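Edel workshop moves small hardware to color-coded baskets

November 25, 2023

The shared workshop at Edel has finished re-sorting its small hardware stock, replacing lidded drawers with open plastic baskets. The work began in September and covered 2,164 parts. Baskets were supplied by Grindley. Users now return fasteners and rods to a basket by color and take the basket to the bench when a job calls for it. 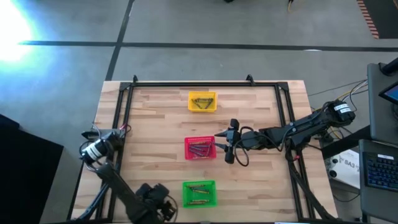 Sorting is done by part type first and by length second. Short fasteners were the largest group and took the most time, as many had been stored with mixed threads. On the wooden sorting table, dark screws and bolts go in a shallow yellow basket, long thin silver-gray pieces in a red one, and brass-colored pieces in a green one. Mesh walls let dust and metal chips drop out and allow a user to check contents from the side. Parts too fine for the mesh stay in screw-top jars on the wall shelf.

A second basket type, with slotted walls and a thick rim, is used for larger or lighter items. It is easier to carry when full, but narrow parts can slip through the slots if the basket is tilted. Workshop rules therefore limit it to pieces wider than the slot. 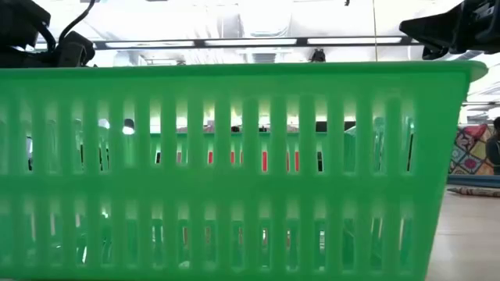 The old drawers held 312 separate compartments, many of them labeled twice or not at all. The new layout uses 33 baskets on 2 shelving units made by Baysal. Stock records have been moved to Plistis, and each shelf position has a matching entry there. Duplicate part numbers were merged during the transfer.

Unidentified parts remain in a tray by the door. Users who recognize an item should write the part number on the tray sheet before removing it.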